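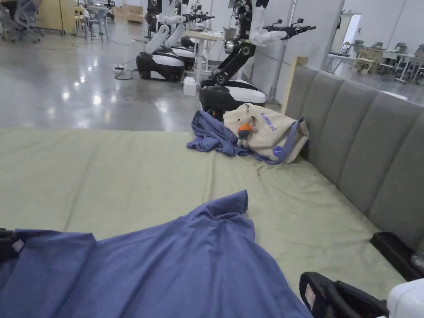
Orsolya Fodor

I have been putting off writing this one up, partly because December ran away from me and partly because I wanted to sleep on it (sorry, there will be more of those, it's that sort of subject). A few of you wrote in after my post on the dishwasher trials asking whether I'd had a go with any of the hand-held gripper kits, the sort where you hold the gripper yourself, do the chore, and the recordings go off to teach a robot how it's done. Well, I have now, with the Holtura kit, and I've a good deal to say about it.

First the boring part, because I know you'll ask. The two-handed set I had on loan cost 1395 euros with the case and the first year of the software, and there's a plainer version at 1044 without the spare jaws. Postage from Esinport was extra and took longer than promised, though Anselmo Gallardo, who looks after their orders, answered every one of my emails very kindly, even the one I sent at midnight about a missing charging lead. It was in the lid pocket. It had been in the lid pocket all along.

I chose bedding and clothes for my trial, since that's what I'd want help with at home, and since cloth is where these things are meant to earn their keep. A mug is a mug whichever way round you pick it up, but a blue garment in a heap on a green sheet is a different shape every single time, and half the job is working out where the edge has gone. I'd start with the thing bunched up, poke about for a hem or a corner, pinch it, lift, give it a bit of a shake, lay it down and smooth it. Then I'd scrunch it up again and go back to the beginning. My mother would have had something to say about that!

The grip itself I liked very much. The body is rounded and sits well in the palm, and the trigger has a soft first part and a firmer second part, so you can hold cloth lightly and let it slide through the jaws while you hunt for a corner. I got quite good at this. What I didn't get good at was letting go. The jaws open a fraction later than your finger expects, and on thin fabric the corner comes back with you, so you've flattened one side beautifully and then dragged it all off again. By the second afternoon I'd learnt to wait a beat before moving my hand away, and Anselmo tells me there's a setting for it, buried three menus down under a heading that I would never have opened.

Weight is the other grumble. For the first twenty minutes you don't notice, and then your wrists begin to mention it. Reaching across a double bed towards the headboard is the worst, with your arm straight out and the gripper on the end of it, and I ended up walking round to the other side far more than I would when making a bed in the ordinary way. If you're shorter than me, I'd say work on a single, or a table with a sheet over it.

The software is plain and I mean that as praise. You press to start, press to stop, and give each take a thumbs up or a thumbs down. I finished with 1171 takes, of which 1021 were kept after the checks, and nearly all of the rejected ones were my own fault (blocked view, stopped too early, dropped it and said a rude word). The little report at the end explains each rejection in a sentence, and reading those through with a cup of tea taught me more than the manual did. The manual is a poor thing. The page on looking after the jaws refers twice to a drawing that isn't there.

I tried the Fester grippers last spring and people will want a comparison. Fester's are lighter and I found them kinder on the thumb, but they slipped on anything smooth and the takes had to be copied over by hand each evening, a job I came to dread. For clothes I'd pick the Holtura. For tins and boxes and the like I'd still be tempted the other way. I haven't used the new Herrero set, so please don't ask me yet, though there's one promised and I'll write it up when it comes.

Would I buy it with my own money? For a small team doing laundry tasks, yes, the dearer version, and get the spare jaws, as the pads on mine had started to go shiny by the end of the loan. For one curious person at home it's a lot to spend on folding the same shirt. The case goes back to Esinport this week, charging lead and all, and if there's anything you'd like me to ask them, leave it in the comments before then.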